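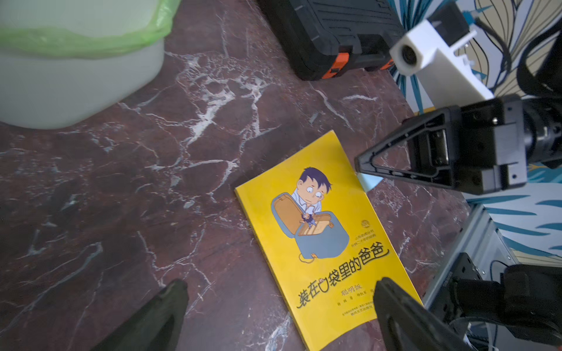 # Justden Shelf List — README

Datasets > Reading > Justden Shelf List

Hi, and welcome! This is my little list of children's chapter books in Chinese, put together for families reading at home in a mostly English-speaking town (ours is Sarthorpe). It started as a messy spreadsheet and grew — I kept getting asked for copies, so now it lives in a repo.

## What's in it

One file, `shelf.csv`, with 42 rows. Every row is a book I've read all the way through, usually out loud and usually in my pajamas. The columns:

- `title` — in characters, just as printed on the cover
- `pinyin` — typed by me, tone marks and all
- `level` — 1 to 10, and very much my own opinion!
- `minutes` — how long one chapter takes at bedtime speed
- `notes` — funny bits, sad bits, words we had to look up

Series books get one row per volume. I tried one row per series and it was a disaster (the levels jump all over the place).

## Levels

A 2 means short sentences with pinyin over most of the words. A 10 means I needed the dictionary too. Most of the school-and-family comedies land in the middle, and those are the ones I'd start with if your kid likes silly stories.

## Known problems

The `minutes` column is blank for 2 books. Some older rows still use numbers for tones, like ma3, and I'm fixing those as I reread. Poetry isn't in here yet — I'm hoping to add it in June.

## Using it

Copy it, change it, print it for your fridge. Please don't sell it. Last update: Apr 27, 2023.

We use cookies to remember your settings. Accept | Manage

Comments

**Juvitz:** Could you add a column for audiobooks? We do all ours in the car.

**paperlantern40:** The file opens as gibberish in my spreadsheet program until I pick UTF-8, maybe put that in the README?

**Juvitz:** Same here, UTF-8 fixed it. Thanks!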